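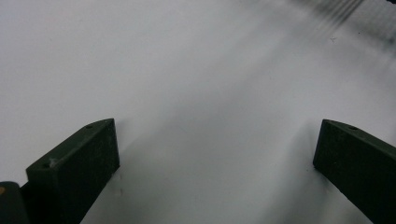
Hand-Held Gripper Walkaround, Table Setting and Dish Rack Task
Filled in by: Czesław Pawlak
Date: 29 January 2021
Project: Nanasora kitchen set
Status: OK to record, two items open

Hi all, same checklist as last time, with my chatter under each item. If you only want the verdicts, read the first line of each and skip the rest. I ran through it before the first session and went back over a few items at the halfway break, so some of the comments jump around a bit.

PART A. THE GRIPPERS

A1. Finger pads tight, no wobble
OK.
I wiggled every pad by hand and then did the squeeze test on a folded towel, ten slow ones each. One pad on the green gripper had a hair of play in it, so I snugged the screw down and did the squeezes again. Please don't crank on these! Hand tight plus a little nudge is plenty, and the last person who went further than that (me, in October) got to spend an afternoon making a new pad.

A2. Pads clean
OK after wiping.
Dry cloth first, then the damp one, then let them air out before anybody picks up a plate. If you had buttered toast for lunch, wash your hands too. I mean it. Grease on a pad changes how things slip and we end up with a pile of examples where the grip looks fine and the knife slides away anyway.

A3. Pivots and bushings
OK.
Open and close each gripper all the way while holding it near your ear. You want quiet. The black one used to click and I put one drop of oil on it, wiped off the extra, and now it's smooth as anything. Brass rings should sit flush. Mine do.

A4. Trigger returns by itself
OK, but see comment.
Returns fine on both. The green one is a touch slower than I'd like. It's the Flikico spring and it's been that way from day one. Leaving it alone for now, but I want a spare in the drawer, so that's open item number one.

A5. Lens wiped, view clear
OK.
Check this one on the screen and don't trust your eyes on the glass. Hold the gripper over the plain white part of the table with nothing in it and look for smudges, they jump right out against the white. Do it again after every break, even a short one. We threw out 40 takes in the fall over a single thumbprint and I'm still a little sore about it.

PART B. KNIVES, PLATES AND FORKS

B1. Only table knives in use
OK.
Nothing from the sharp drawer goes on this table, ever. The ones we picked have a nice polished handle with enough thickness for the pads to get hold of. I ran my thumb down each blade and they're about as scary as a butter dish.

B2. Handle grip, blade away from your other hand
OK, with nagging.
Pick up by the handle. Come in low, close slowly, lift once the pads have stopped moving. Your free hand stays down by your side or behind your back (I hook my thumb in my pocket, looks silly, works great). A blunt knife dropped on your fingers still hurts, and worse, everybody flinches and then the flinch is in the data. 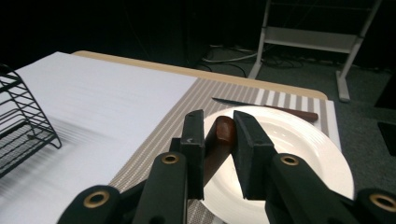

And slow down at the moment of closing! I know it feels like you're wasting time. When I watched back the early takes from the Rutkowska group, half the trouble was people snapping the pads shut and knocking the handle sideways, then chasing it around the plate. The system learns from what we do, chasing included. A clean approach with a tiny pause before the lift is worth three rushed ones.

B3. Plates free of chips and cracks
OK.
Run a fingertip around the rim, both sides. If you feel anything at all, set it aside and tell me. Yes, I know a chip doesn't bother the gripper. It bothers whoever sweeps up after.

B4. Forks go in the rack handles first or tines first?
Not settled.
This came up again and we need to pick one, so it's open item number two. For safety I'd vote handles up. For variety somebody at Bukix argued that mixed is better because that's how real people load a rack, and I can't say they're wrong. Until we decide, keep your bare hands out of the utensil spot between takes and use the gripper or grab from the side.

PART C. THE TABLE

C1. Dish rack steady
OK.
Push it with one finger at each corner. If it skates, the feet need a wipe. You're going to bump it sooner or later with the side of the gripper, everyone does, and what we want is for it to stay put and not dump the forks in your lap.

C2. Placemat flat, no curled corners
OK.
Smooth it out with your palm before each new layout. A lifted corner catches the underside of the pads when you come in low, and then the whole mat comes along for the ride, plate and all.

C3. Clear strip between the rack and the mat
OK.
Leave yourself some open white there. You need room to swing from one to the other without lifting up to your chin, and a wide-open gripper takes more space than you'd guess.

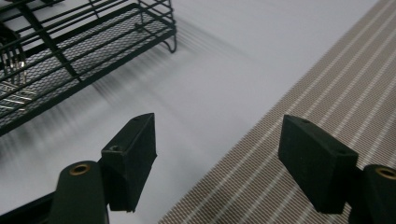

It's also the best spot to start and finish a take. Open all the way, hold still for a breath, then go. Same thing at the end. Those still moments make the trimming so much easier for whoever is sorting clips that week (often me, so thank you in advance).

C4. Lighting steady
OK.
Lamps on well ahead of time. The rack throws stripes of shadow across the white part and that's fine, we like a bit of that, just don't move a lamp in the middle of a batch. Between batches, go wild.

C5. Cables off the walking path
Fixed, now OK.
Walk the floor where you'll be standing and turning, and look behind you too. I pushed a couple of loops back and checked again after the break. If you unplug something to recharge, coil it.

PART D. PEOPLE

D1. Wrist breaks
OK.
The gripper doesn't weigh much until you've held it out in front of you 70 times. Stop and shake your hands out at that point, please. Switch arms if you can. Left-handed takes are very welcome, we're short on them!

D2. Count for the day
Target 400 takes, and don't stress if we come in under. The kitchen set stood at 1,533 good ones when I started this sheet, so we're in decent shape and there's no reason for anyone to hurry around with a knife.

OPEN ITEMS
1. Spare trigger spring for the green gripper. Czesław to order.
2. Forks up, down or mixed. Send me your vote before the next session.

Signed, C. Pawlak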